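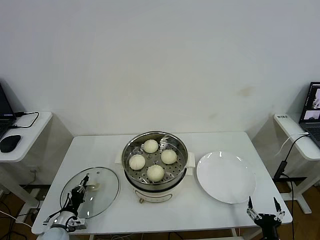
Steamer cell, two arms, lid at left and plate at right.

Home | Cells | Grippers | Guides | Parts | Contact

Sikstead Two-Arm Kitchen Bench: Safe Setup Guide and What's Included

Last updated: October

Short version for people who already have the bench on order. Full manual comes with the crate. Read it too.

What it's for: two-arm handling practice with ordinary kitchen gear. Lids, plates, steamers, buns. Two-finger grippers both sides. List price $2,455 for the bench kit, arms and laptops not included.

Before you power anything

Do your own risk assessment. Ours covers the bench, not your pot, not your room. An arm that's fine with an empty plate is a different job once there's a live steamer under it. New appliance = new assessment. Same for new fingertips.

Mark the reach of both arms on the floor, then add 36 inches. That's the line. Nobody inside it while the arms are enabled, and that includes "just moving the plate a bit".

E-stop within reach of the operator, and a second one if you have two operators. Test both at start of shift, write it down. Shirin Azimi wrote our check sheet, 7 lines, fits on a card. Ask for it.

Heat and steam

Train cold. Get the lid move right with the base unplugged, then go hot. Lift the lid so it opens away from people and away from the wrist wiring. Gripper joints dont like condensation. Wipe down after every hot run, and let the parts cool first.

Keep the pot's own cord off the arm path. Route it off the back of the table and clip it.

Food that gets handled in a cell is test food. Bin it. If you want to serve it you need food-grade fingertips and a cleaning plan, and thats a different product (see Hisura tips, below). 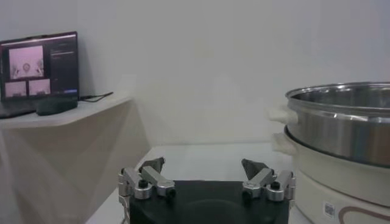 Speed limits: keep it slow for the first week, slower than you think. Raise it one step at a time and only after four clean runs in a row with the same object. Any bump, drop or surprise stop, go back a step. Log it even if nothing broke.

Operator watches the arms, not the feeds. Camera views lag and they miss things at the sides. If you have to look at a screen to know where the gripper is, pause first.

Cables: off the floor where people walk. Raquel Matos in support gets more calls on this than on anything else.

Shipping: 4 weeks, longer for bench sizes not in stock. Returns accepted on unopened kits only.

Questions, use the contact form. Put your order number in the subject line please.

Related items
Hisura food-grade fingertips (pair)
Okafor floor marking kit
Climora splash sleeve for wrist joints
Sikstead second e-stop, wired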